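The last good tables in Celtside

By Florence Cloutier
14 Nov 2022

Rain again. The shutter at Bramwell is halfway up and Brock Poirier is already under it, dragging a stack of chairs out by the legs. He has until noon to clear the back room. The van is late. The van is always late, he says, and goes to look for it anyway.

Secondhand furniture used to fill this street. Eleven shops when Poirier started, sweeping up for his uncle on Saturdays. Wardrobes on the sidewalk, mattresses nobody should have bought, a man who sold only lamps. Now there's Bramwell, and there's Petura across the road, and the two of them share a ladder.

So who still buys an old table? More people than you'd think. Students in the fall. Couples after a split, one at a time, never looking at the price tag for long. Cafes, when one closes and another opens in the same room and wants everything to look different but cost the same.

"Dark wood, I can't move it," Poirier says. "Pale, it's gone by lunch."

Pale is the whole market now. Keegan Fortin at Petura blames the apartments – small rooms, one window, everybody scared of brown. He strips old varnish in the yard behind the shop, two tables a week if it's dry. In February he doesn't bother. Nothing dries in February, he just sits by the heater and reglues chairs.

He learned it from Gonzalo Calvo, who is retired and comes by most mornings to tell him he's doing it wrong. Too much sanding. Calvo runs his palm along a tabletop with his eyes shut and stops where it bothers him. Then he has a coffee. Then he does the next one.

The money is thin. A solid kitchen table might come in at $20 from a house clearance and take a week of evenings before anyone would want to eat off it. Fortin won't say what he sells them for. Enough, he says, then: not enough. Rent went up in the summer. Grument, the flat-pack place out by the highway, delivers the same day and takes the box away with it.

Alper Altıntaş bought from both sides. He has a lunch counter on the corner, 18 seats, and he tried the flat-pack first. Legs went loose inside of a year. Then he walked over to Bramwell and came back with four tables that didn't match, and spent a weekend cutting them all to one hieght. His customers have favorites. There's a woman who'll stand and wait for the one by the radiator.

He oils them himself on Sunday nights. Rag, can, radio. Wipes off what the wood doesn't take, goes home smelling of it.

Back at Bramwell the van has come. Poirier and the driver argue over a sideboard, which end goes first, whether it fit through the door last time. It did. It must of, it's in there. They turn it on its side and try agian. 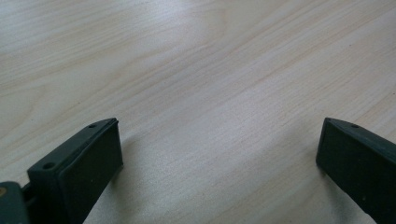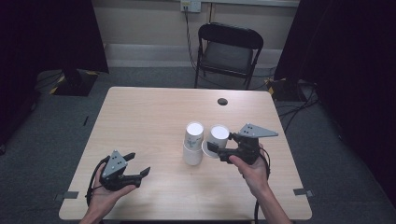
Pale wood, with the grain left showing.

18 comments | 20 shares

More from Local Trade
The shoe repair man and his waiting list
What happened to the Celtside fish market
Three ways to save a wobbly chair
Who still fixes radios?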